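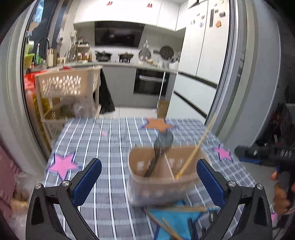 Gallery: Site practice for hand-held gripper recording

Shared 10 times | 2 comments

This page supports the Tiltlow working rules for recording household handling tasks with hand-held grippers. The rules apply to all sites run from the Furkberg office and to partner sites using the Kamel task list. They cover the operator, the tool, the table and the room behind it. They do not cover arm-mounted grippers, which have their own sheet.

The gallery opens with a table-top session in a home. The notes refer to it and give the rule that applies to each part of the work. Rule numbers are those of the current issue. Older printed copies use a different order and should be withdrawn.

Table-top task with a divided basket
Two-jaw tool with blue pads, woven basket between the jaws, spoon and thin wooden sticks as the small items. Task family 3 (sorting and placing, mixed utensils).

Rule 1. Jaws in view
Both jaws must stay in the lower part of the picture for the whole recording. A session in which either jaw leaves the view for more than a moment is marked down at review. The camera mount is not to be turned or tilted by the operator to get a better look at the object. If the object can't be seen, move the tool.

Rule 2. Pads and screws
Pads are checked before each session and changed after 600 grasps, or sooner if an edge has lifted. Pads of different colours must not be mixed on one tool. Screws on the jaw faces are tightened by hand with the supplied driver. Power drivers strip the heads and are not allowed. A missing screw takes the tool out of use, even when the pad seems firm.

Rule 3. Speed
Some blur on the object is accepted during the approach. It is not accepted at the moment of contact. Operators who come from piece-rate work tend to go too fast in their first sessions, and site leads should review their first 10 recordings in full before giving them a task list of their own. Slow, even movement is preferred to a fast reach followed by a correction.

Rule 4. Thin items
Sticks, skewers, straws and similar items are picked up one at a time unless the task card says otherwise. Items that stand up out of a container are approached from the side with the clearer path. Where a stick lies close to the jaw at the start, the operator may leave it there and work round it. Moving it by hand during the recording ends the session.

Rule 5. Table coverings
Patterned cloths are permitted and a mix is encouraged across sites. The checked cloth with stars in the opening picture meets the rule. Cloths must lie flat and must not hang where the operator could tread on them. Glossy plastic sheets are permitted only with the blinds closed. The same cloth may be used for up to 100 recordings at one site, after which it is exchanged with another site through the Furkberg store.

Rule 6. More than one tool
A second person with a gripper may work at the same table. Each operator keeps to an agreed side, and the two tools must not be passed across one another. Start and stop calls are spoken aloud. Each tool is logged under its own session entry, including when both operators are working on one task card.

Rule 7. Kitchens and cooking areas
Hobs are switched off before recording starts and stay off until the tools are put away. Pans may remain on the hob if they are empty. Knife blocks may remain on the counter but are outside the working area, and no task card may send an operator to them. Mops, boxes and racks are allowed in the background. They must be kept off the route between the table and the door.

Rule 8. Private material
Notes, letters and photographs on refrigerators or walls are checked from the operator's position, with the camera running, before the first session. Anything that can be read in the test clip is covered or taken down with the householder's consent. Faces are handled under the separate privacy sheet.

Rule 9. Files
Recordings are uploaded to Fluresex on the same working day. The batch used for this issue of the rules held 806 recordings, of which roughly a tenth were sent back, mostly under Rules 1 and 3. Returned recordings are repeated with a new task card. They are not trimmed to pass.

Changes in this issue
Rule 4 is new. Rule 6 replaces the earlier limit of one operator per table. The wording of Rule 7 on pans was changed in March after requests from partner sites.

2 comments | Share this gallery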